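Judden 29寸行李箱使用两年的感想

作者：Shigeru Ueda
4/29/20

我不是中国人，学中文的时间不短，但是写长文章还是慢。如果有用词奇怪的地方，请大家原谅，也欢迎在下面告诉我。

今天想写的东西是行李箱。型号是Judden的29寸，黑色，有拉杆，四个轮子。我在Kosdale商场买的，价格是1000元。到这个月，我用了两年。

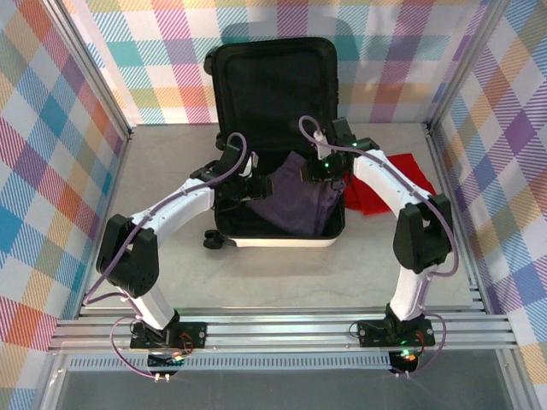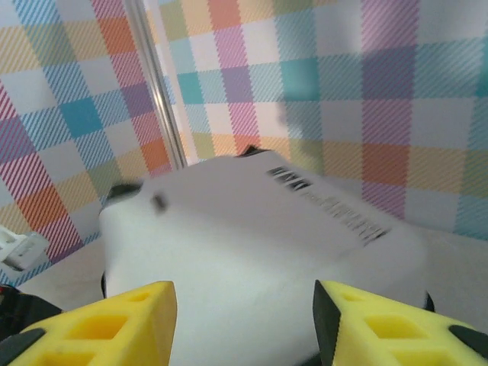
买箱子之前，我读过很多评价，大部分是刚买的人写的。他们说"颜色很好看""物流很快"，这些对我没有太大的帮助。行李箱好不好，我觉得要看收拾的时候顺不顺手，还有坏的时候怎么坏。先说收拾。我一直建议把箱子放在桌子上收拾，像第一张照片里的黑色箱子那样，在灰色的桌面上打开。很多人习惯放在地板上，蹲着装，我年轻的时候也这样，现在蹲的时间长了，站起来的时候膝盖会响。29寸的箱子打开以后占很大的地方，普通的书桌不够用，我用的是吃饭的桌子，先铺一条旧床单，因为轮子是脏的。

下面我按照部分来写。顺序没有特别的意思，想到哪里写到哪里。

轮子

轮子是我最满意的部分。四个轮子都可以转三百六十度，在机场的地面上，用一个手指推就可以走。这句话在广告里也有，我本来不相信，后来试了，是真的。但是有一个条件：箱子里面的重量要平均。如果重的东西都在一边，箱子会慢慢往那一边走，像一只不听话的狗。我第一次用的时候把书全部放在左边，从地铁站走到旅馆，一路都在纠正方向，手腕很酸。

在石头路上，四个轮子的箱子都不太好用，Judden也一样。声音很大。有一次我早上很早出门，住的那条街是老的石板路，我拉着箱子走过去，二楼有人开窗户看我。我很不好意思，后面的一段路是提着走的。29寸的箱子装满以后提着走，大家可以想象。从那次以后，如果时间太早，我会先请出租车开到门口。

用了两年，轮子外面的橡胶磨掉了一点，靠近拉杆的那一对磨得比较多。这大概和我的习惯有关，上坡的时候我喜欢把箱子斜过来，只用后面的轮子拉。轮子里面会卷进头发和线，我用镊子拿出来，每次旅行回来做一次。说明书上没有写这件事，但是不做的话，轮子会开始发出"吱吱"的声音。有人说可以喷润滑油，我没有喷，怕油粘上灰尘。

拉杆

拉杆有两段高度。我的身高是普通的，用高的那一段刚好。我太太用低的那一段，她说还是有一点高，如果中间再有一段就好了。拉杆拉出来的时候有"咔"的一声，声音很清楚，让人放心。

有一个缺点是晃。新的时候就有一点晃，两年以后晃得比较明显。我问过Kosdale的店员，店员说有一点晃是正常的，完全不晃的拉杆反而容易断。我不知道这个说法对不对，听起来有道理，所以我接受了。如果你是很在意这种事情的人，买之前一定要在店里拉出来摇一摇，不要只看网上的照片。

拉杆的把手是塑料的，表面有一层软的材料。夏天手出汗的时候，这一层会有点粘。去年夏天以后，把手下面的一小块开始变得发亮，好像被磨平了。现在还没有脱落，但是我看到它就觉得将来会脱落。我用一块旧的布包了一下，用线缝好，不太漂亮，但是手感比原来好。

拉链和锁

拉链是双层的，拉头比较大，戴着手套也能拉。这一点冬天很有用。两年里面，拉链卡住过一次，原因是我自己把袜子夹进去了。那次我用力拉，越拉越紧，后来在旅馆的前台借了一把小剪刀，把袜子剪掉一点，才拉开。袜子牺牲了，拉链没有事。

锁是密码锁，装在侧面。数字的转轮很小，字是白色的，在暗的地方看不清楚。我的眼睛已经需要老花镜，所以每次开锁都要先找眼镜，而眼镜有时候就在箱子里。这不是笑话，是真的发生过的事情。后来我把眼镜放在外套口袋里，问题解决了。希望厂家下次把数字做大一点，锁做大一点也没有关系。

设密码的方法是用笔尖按一个小孔，然后转到自己想要的数字。说明书的中文写得很简单，我读了好几遍。有一个地方要小心：按下小孔以后，如果没有弹回来就去转数字，密码会变成你自己也不知道的数字。Toshio Tamura买了同样的箱子，他就遇到这个问题，拿去店里，店员帮他一个一个数字试，试了一个下午。他后来请店员喝了咖啡。

里面的空间

29寸有多大？我以前用的是Yagi的小箱子，可以带上飞机的那种。换成29寸的时候，第一个感觉是空。我把平时带的衣服全部放进去，只盖住了底。这个时候人会有一种危险的想法，就是"既然有地方，再带一点吧"。于是带了第二双皮鞋，带了厚的毛衣，带了一本很厚的词典。到了机场，放在秤上，超重了。

所以我要提醒第一次买大箱子的人：大箱子的敌人是重量。衣服装满没有问题，书装满一定不行。我现在的方法是，书最多带两本，放在靠近轮子的那一边，箱子站起来的时候重心在下面，推的时候很稳。

箱子里面分成两边，一边有交叉的带子，一边有带拉链的网布。带子的扣子是塑料的，扣得住，也不难开。网布的那一边我放内衣、袜子和洗好的衬衫。网布在第一年里破了一个小洞，是衣架的钩子弄破的，我用针线补了。这个不能怪箱子。

里布的质量一般。颜色是深灰，摸起来薄，有一种新塑料的味道。刚买来的时候味道很重，我打开放在阳台上，放了一个星期，还放了一些茶叶在里面。茶叶有没有用我不能证明，一个星期以后味道确实轻了。如果你买了马上要用，请考虑这个问题，不然你的衬衫也会有那个味道。

小东西怎么放

箱子大了以后，小东西容易在里面"旅行"。充电器、药、刮胡刀、针线包，出发的时候在左边，到了以后在右下角。我原来用塑料袋，Emiko Kikuchi看到以后觉得太可怜了，送给我一套Erik的收纳袋。收纳袋有大有小，可以洗。大的放衬衫，小的放电线。我很喜欢，但是也有一个不方便的地方：袋子全部是同一个颜色，我常常打开错的袋子。现在我在每个袋子的拉头上系了不同颜色的毛线，红的是药，绿的是电线。

硬的小盒子我不放进收纳袋，直接放在衣服和衣服中间。第二张照片里那种白色的、边角有点圆、看起来像小盒子的东西就很适合这样放，不会刮到衬衫，也能填满缝隙。方角的铁盒子就不行。我有一次带了一个方角的茶叶盒，到了目的地，一件白色衬衫上面有一条灰色的印子，洗不掉了。

液体的东西，请一定要用两层袋子。这个和Judden没有关系，和所有的箱子都有关系。我的洗发水漏过一次，里布吸了很多，用湿毛巾擦了很久还有泡沫。后来每次下雨天空气潮湿的时候，箱子里就有一点洗发水的香味，这个香味持续了几个月。

外壳

外壳是硬的，表面有细的竖线条。竖线条的好处是刮痕不明显。托运过很多次，现在有不少刮痕，站远一点看不出来，走近了可以看见。一个角上有一个浅浅的凹，是某一次托运以后出现的。我用手从里面推，它自己弹回来了一大半。这说明材料有一点弹性，我觉得比那种很硬很脆的好。Isamu Ichikawa以前有一个很贵的箱子，摔了一次，角上裂开了一条缝，他用胶带贴着又用了几年，每次在行李转盘上很容易认出来。

黑色的问题就是认不出来。行李转盘上的黑色箱子非常多，有一次我拿错了，已经走到出口才发现拉杆上没有我的布。我马上跑回去，真正的主人站在转盘旁边，看起来很着急。我道歉了好几次，他也很客气，说他自己也拿错过。我在把手上缝的那块布是蓝色的，带小花，是我太太的旧围裙。现在我先看布，再看箱子。

如果可以重新选择，我会买别的颜色。店里当时还有酒红色和银色，酒红色我觉得不适合我的年龄，银色容易脏。这样想来想去，可能最后还是会买黑色。

下雨的时候

硬的外壳不怕雨，怕的是拉链。拉链的布不是完全防水的。我在大雨里走过一次，从车站到住的地方，路不长，但是雨很大。打开以后，靠近拉链的衣服边上有一点湿，中间的都是干的。我认为这个程度可以接受。如果里面有很重要的纸，应该放在塑料的文件夹里，放在中间。

我也买过一个透明的箱套，套上以后雨进不去，但是套上很麻烦，拉杆的洞和箱子的位置也不完全对。用了一次以后放在柜子里了。

售后

说明书上写保修期是一年。我在第一年里没有用过。第二年，有一个脚垫掉了，就是箱子侧着放的时候下面的那种小的塑料脚。我写邮件给Judden问能不能买一个，过了几天有人回信，说可以寄给我，不收钱，但是要我付邮费。邮费比我想的贵一些，不过脚垫寄来了，颜色和原来的有一点不同，原来的是黑色，新的是深灰色。安装要用十字螺丝刀，没有寄螺丝，我用家里的螺丝，刚好合适。

回信的人写得很有礼貌，这一点我要写出来。现在很多客服是自动回答，你写什么，对方都回答"感谢您的支持"。

和Yagi的比较

因为有人在我上次的文章下面问Yagi和Judden哪个好，我也写一点。我的Yagi是小的，Judden是大的，不能完全公平地比较，请大家当作参考。

Yagi的拉杆不晃，非常结实。锁的数字也大。但是轮子硬，推起来声音比Judden大，走在瓷砖上的时候，每过一条缝就"哒"一声。Yagi的里布比较厚，没有味道。价格方面，我买的时候Yagi的小箱子并不比Judden的大箱子便宜，所以按照大小来算，Judden便宜很多。

短的出差我还是用Yagi，不用托运，下了飞机就可以走。回老家，或者要住比较久的时候，用Judden。我父母的家里总是有很多东西要我带回来，腌的菜、米、别人送的毛巾。去的时候箱子是半空的，回来的时候要坐在上面才能拉上拉链。说到坐在上面，Judden可以承受我的体重，我坐过多次，壳没有变形。这个测试不科学，请不要模仿，尤其是比我重的人。

Apolinar Meléndez是我的邻居，他看了我的箱子以后也想买，来借去用了一次。还给我的时候，他说最大的问题是家里没有地方放。他说得对。29寸的箱子在小的公寓里是一件家具。我家的放在卧室的门后面，里面放冬天的被子，这样不算浪费空间。他最后买了小一号的，现在每次旅行都说应该买大的。

不用的时候怎么保管

今年四月我哪里都没有去，箱子一直在门后面。前几天我把它拿出来，把被子搬走，整个擦了一遍。我的做法写在下面，可能有人需要。

外壳用湿布擦，布上加一点点洗碗的洗洁精，然后用清水的布再擦一次。刮痕里面的黑色脏东西可以用橡皮擦，就是学生用的那种，效果很好。轮子用旧牙刷刷，刷完要等干了再收起来。里布用吸尘器吸，特别是网布下面的角落，我在那里找到了一颗外国的硬币和一张收据，收据上的字已经没有了。

拉链用蜡烛涂一下，会顺滑很多。白色的蜡烛就可以，不要用有香味的，有香味的那种会招虫子，至少我家是这样。涂完以后来回拉几次，把多的蜡擦掉。

密码锁我建议不用的时候转回自己的密码，让它开着。我以前锁着放，过了很久忘记了密码，坐在地上试了很多我认识的人的生日，最后发现是我以前的门牌号码。

拉杆要收进去，不要拉出来挂衣服。我知道很多人挂衣服，我也挂过，一件外套没有问题，几件外套箱子就会倒。

适合什么人买

经常带孩子旅行的家庭，我觉得合适，一个大箱子比几个小的容易管理。留学生也合适，第一次出国的时候要带的东西很多，而价格不算很高。不过留学生请先确认住的地方有没有电梯。我在没有电梯的楼里住过，在四楼，每次搬箱子上去以后要坐很久才能说话。

一个人出差，只住一两个晚上的人，不要买29寸。出租车的后备箱有时候放不下，特别是烧天然气的那种车，后备箱里有气罐。我遇到过，司机和我一起把箱子横着放在后座，我坐在前面，绑了安全带的是箱子。

喜欢安静的人，在店里请推着走一圈，听一听声音。每个人对声音的感觉不一样，我说安静，你可能觉得吵。

分数的话，我不太会打分。轮子很好，外壳好，拉链好，里布一般，拉杆的晃动我还在忍耐，锁的数字太小。如果现在这个箱子坏了，价格没有变的话，我会再买一个Judden，买之前再去看一次酒红色。

补充：有朋友问脚垫的螺丝是什么尺寸，我没有量过，等我有空拆下来量一下，写在评论里。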